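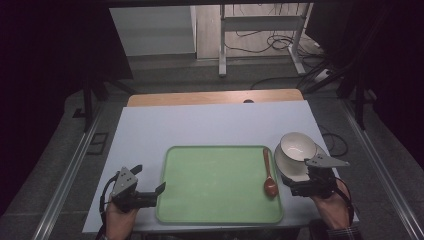 Table Setting Study: Frequently Asked Questions

Last updated Jul 19, 2019

What did you folks do, in plain words?

We taught a robot to set and clear a small table by having people do the job first with a gripper in each hand. I'm Abla Rawashdeh, I ran most of the sessions, and Sihan Long did the training side (so if the math question you have isn't on this page, it's Sihan you want!). We recorded 2796 runs in all.

Why hand-held grippers? Why not just drive the robot around?

Mostly speed, and my patience. We tried driving the arms with joysticks in our first project, Stasum, and people got stiff and slow, and kept stopping to think about which way was left. With a gripper in your hand you just reach for the bowl. It's still a bit clumsy, but it's your own arm doing the clumsy part.

How many people took part?

We had 16. Most had never touched a robot before, and I liked it that way. Everybody got a practice block and then did their real runs, with breaks whenever they wanted one.

What does the camera on the gripper get to see?

Mainly the two fingers and whatever they're pointed at, plus a bit of the room. It loses the big picture pretty fast once you get close to something. 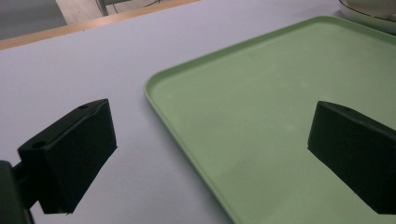

Gripper view with the fingers open, near a corner of the green tray.

Do you use the head view too?

Yes, and it matters more than I guessed it would. We trained one version on the gripper views alone and called it Ladefoged. The one with the head view added is Sultov. We gave each of them 100 tries on the same layouts, and Sultov was clearly better at stacked bowls. On single items I couldn't tell you which was which without looking at the log.

What still goes wrong?

Spoons. Oh my gosh, spoons. A thin handle lying flat is hard to get under, and the robot will happily close on air and carry nothing across the table. Stacks are the other one: it'll sometimes take both bowls when you wanted the top one. Sihan thinks more runs with odd angles would fix a lot of this, and we've got 200 extra planned.

Can I get the data?

Not yet. We're still checking labels. When it's ready it'll go up under the name Zundmont, with the training code in the same place.

Can I use my own tray and dishes?

Sure, but expect a drop at first. Ours got confused by a shiny tray we swapped in one afternoon, and a small batch of new runs mostly sorted it out.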